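Reading Celebrity Coverage, Week 9: When Viewers Complain
Course notes prepared for the evening section, Mar 13, 2026

Welcome back, everyone, and thank you for the lively talk last week about award show speeches (I am still getting emails about it, which makes me very happy!). Tonight we move on to something you have all seen a hundred times without perhaps stopping to look at it closely: the story about a television program that is really a story about people being cross with a television program.

Our main case is the Jollard interview. If you missed it, Jollard is the singer who sat down with the host of the daytime show Pindico in August and talked for most of an hour about leaving her band. The host asked her twice about her divorce after she had said she would like to leave it alone. By the next morning there were articles everywhere saying that viewers were "furious," and it is those articles, much more than the interview itself, that I would like us to spend our time on. 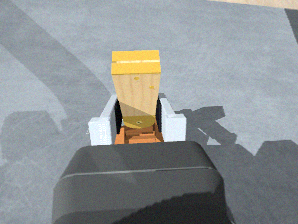 Wooden block with yellow top, held upright.

Please read the three articles in your packet before you read my notes on them. I know it is tempting to do it the other way around, and I did exactly that all through college, but you will get more out of the evening if you come in with your own opinion, even a half-baked one.

Who are "viewers"?

Start with the headline and underline the word that stands for the angry people. It may be "viewers" or "fans" or "the internet." Then go down the page and see who is quoted. In the first article there is one post from a stranger, one from a rival presenter, and a line from a press office. In the second, the writer does give a number: the channel received 154 complaints. That sounds like a great heap of mail until you get to the last paragraph and find that the same show drew 693 over a cooking segment the year before, and I don't think any of us remember that one at all.

I am not telling you the anger was made up. I watched the interview with my sister and we both shouted at the set. What I want you to ask is how a writer gets from a handful of posts to a whole country in a bad mood, and which little words do the carrying.
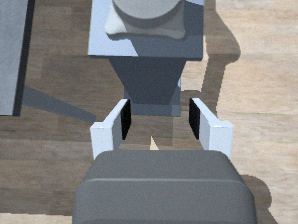
Ingeborg Sauerland

The verbs

Slammed, blasted, hit out, clapped back. Entertainment writing has its own weather, and it is nearly always stormy. Try swapping each of these for "said" or "disagreed with" and read the sentence aloud. Sometimes it falls completely flat, and then you know the verb was holding up the story. Sometimes it still stands, and that is worth noticing too.

The apology

The host read a short statement at the top of the next show. Dambrauskienė, in the essay at the back of your packet, calls this kind of statement "a door held open for the next headline," and I think she is right, although Ülle Pētersons made a good argument against her in our other section and has kindly agreed to repeat it tonight. Look for who is being apologized to. Jollard? The audience? The sponsors?

For next time

Write 700 words on any complaint story of your own choosing from the Hadex archive. Your library card number gets you in, and the password is the one on the syllabus. Double spaced, please, my eyes are not what they were. Bring a printed copy of the article as well, with the quoted people circled.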